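Zalldale Swap Day FAQ

When do the doors open?
Thursday at 2, in the Rastogi Hall lobby. Come early, the craft tables go fast!

What can I bring?
Clean clothes, books, toys, small home goods (drawer organizers are always a hit). No mattresses, please.

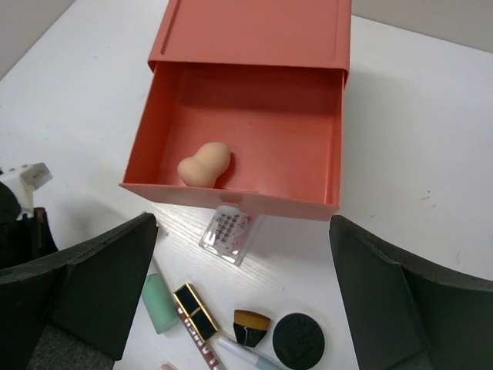 One regular wrote in that the book room alone is worth the bus ride, and asked if it could stay open later. Yes! It now closes last.

Is there a limit?
100 items per household.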